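Wet bench book, Saturday, started 9.40

Back on the sponge question. Skernell want a yes or no on whether the Pustano two-sided sponge is worth putting in the Girnville kitchen order, and I still don't believe the sheet that came with it. "Lifts dried starch in 6 strokes." Whose starch? Dried for how long? No answer to either, and I have asked.

Set out on the wooden table, same as before: black square tray, big dark plate, the pale yellow round piece. Soil is the usual rice paste with a little turmeric, left overnight. Water from the kitchen tap, no soap on the first pass. I want to know what the green side does by itself before anyone drowns it in detergent and calls that a result.

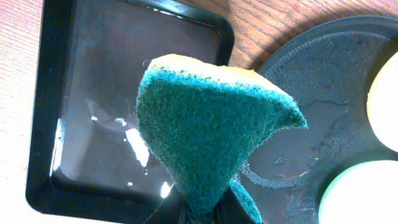 Tray first. Glossy surfaces flatter everybody. A damp rag would have got most of the paste off this one, and when I tried a damp rag on its twin last month it did. So I am not giving Pustano any credit for the tray, whatever the tally says. Note for whoever repeats this: tip the tray towards the window before you score it. A film of water hides paste very well, and I suspect half our good marks in the Segura round were given to wet trays.

Corners still the weak point. The sponge has to fold to get in there, and once folded you are wiping with an edge. I marked the corners separately this time.
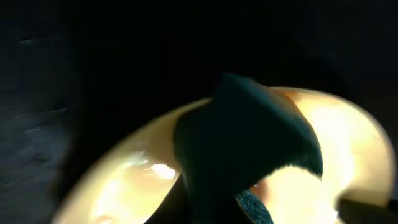 Turmeric on the pale piece is a different matter. Paste came away, colour didn't, or not all of it. The sheet says nothing about staining, so I suppose they can't be accused of lying. I'd like to see the same piece after 44 washes, but I won't be the one doing them by hand.

Also not convinced by "non-scratch". I can't see a scratch with the lamp on it, but I couldn't see any with the old Segura pad either until the plates had been in use all winter. Leaving that column blank. Please don't fill it in for me.
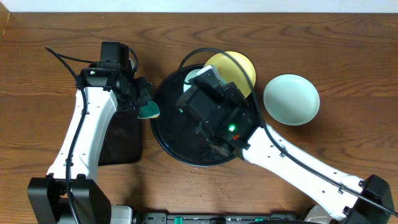 11.15. Plate next. The dark finish makes it the only honest piece on the table, as dried paste shows up white. Rim fine, middle fine, a faint ring left where the flat meets the slope. Second go with the foam side moved it. First go with the foam side, on a fresh soil, might have done just as well, and I should have tried that before using the green. Do it on Monday's plate.

Stock number on the sleeve is 2298, in case the next box is different. The last box was, and they swore it wasn't.
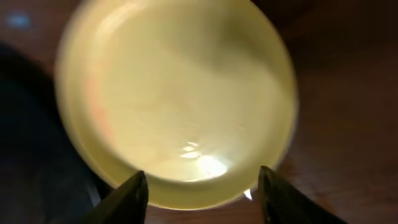
Round piece, pale yellow, with the orange-pink streaks inside the rim.

Provisional answer to Skernell: maybe, at the lower price. Still to do: foam-only plate, cold water run, and a cheap sponge from the corner shop alongside. Rinse the paste pot before it sets.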